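Fesstead Meeting

The Fesstead Meeting was a two-day conference between the leaders of the Northern and Southern Leagues, the two main branches of the Central European settler movement in the Curero valley. It was held in the river town of Fesstead in July, during the later interwar period, and ended in an agreement to place both leagues under a single council. The principal participants were Přemysl Lukáč, president of the Northern League, and Vratislav Beneš, general secretary of the Southern League. The meeting is commemorated every year in the district of Lunia, where it is treated as the founding event of local self-government.

Background

The two leagues grew out of a single mutual aid society, which split over the question of land titles. The Northern League favored registration with the provincial authorities and the payment of back taxes. The Southern League held that the original grants were valid and that registration would amount to giving them up. For most of the following decade the leagues kept separate schools, separate burial funds and separate newspapers. Relations worsened after a dispute over the ferry at Kao, which each league claimed the right to operate.

Lukáč and Beneš had corresponded since the ferry dispute but had not met. Their letters, 54 of which survive in the district archive, deal mainly with tolls and boundary markers. The first proposal for a meeting appears in a letter from Beneš, who suggested Kao as the site. Lukáč declined on the ground that the town was under Southern administration, and Fesstead, 20 miles upstream, was accepted in its place. 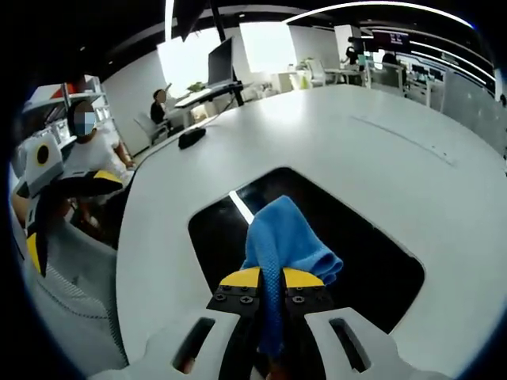
FESSTEAD, July. The presidents and secretaries of the two leagues, having met in this town, declare that the differences between them on the matter of titles shall be laid before a common council, and that until such council has ruled no member of either league shall be removed from land he has worked. The ferry at Kao shall be run on joint account.

The text given above is the opening of the joint communiqué, in the translation of Rozália Ondrejka. The full document runs to 283 words and was printed on the front page of both league newspapers. It does not mention the private conversation between Lukáč and Beneš on the first evening, which lasted until after 11 p.m. and of which no minutes were kept. Most later disagreement about the meeting concerns what was said there.

Proceedings

The formal sessions took place in the Fesstead grain exchange. Seven delegates attended for each side, and the chair was given to Oldřich Jelínek, a retired surveyor who belonged to neither league. Jelínek opened the first session by reading aloud the original grants, a decision that the Southern delegates took as a sign of favor and that the Northern delegates protested in writing. The protest was withdrawn the following morning. The second session dealt with the ferry, the schools and the composition of the council, and the communiqué was signed that afternoon.

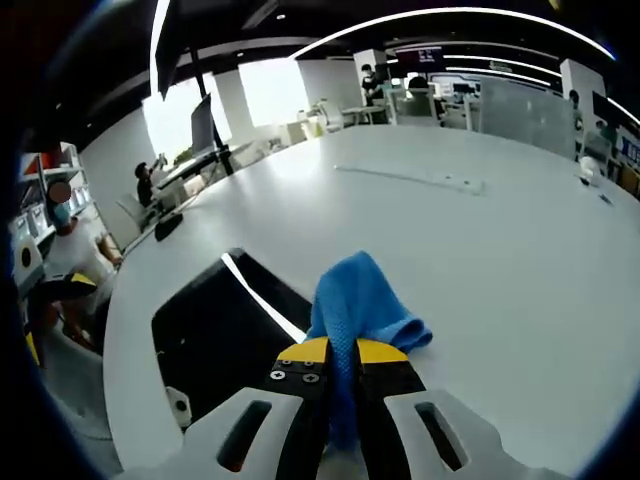

Seating was the subject of a separate exchange of letters before the meeting. The Northern League had asked that the two delegations face each other across a long table with the chair at its head, while Beneš objected to any arrangement that gave one side the wall and the other the windows. Jelínek settled the matter by ordering a round table, so that no seat could be called the first. The places were then drawn by lot. The original was sold with the contents of the grain exchange, and its present location is unknown.

Interpretation

The outcome of the private conversation remains disputed. Northern writers have generally maintained that Beneš accepted registration in principle and asked only for time to persuade his members. Southern writers have argued that Lukáč promised to resign the presidency once the council was seated, and they point to his withdrawal from public life around two years later. Neither man left an account. A note in Jelínek's pocket diary for the evening records only that both leaders "came down tired and in fair temper."

In her study of the leagues, the historian Cempaka Pattinasarany argues that too much weight has been given to the conversation. She holds that the main terms had already been settled by letter, and that the ferry revenue, which neither league could collect while the dispute continued, was the chief reason for agreement. Critics of this view note that the letters contain no reference to a common council.

Legacy

The common council sat for the first time the following spring and ruled in favor of registration, with back taxes waived. The leagues continued as separate bodies for some years before their funds were merged. The signed copy of the communiqué is held at Lunia. The Southern League's copy was lost in a flood at Kao.

See also

Curero valley settlements
Kao ferry dispute
Lunia district council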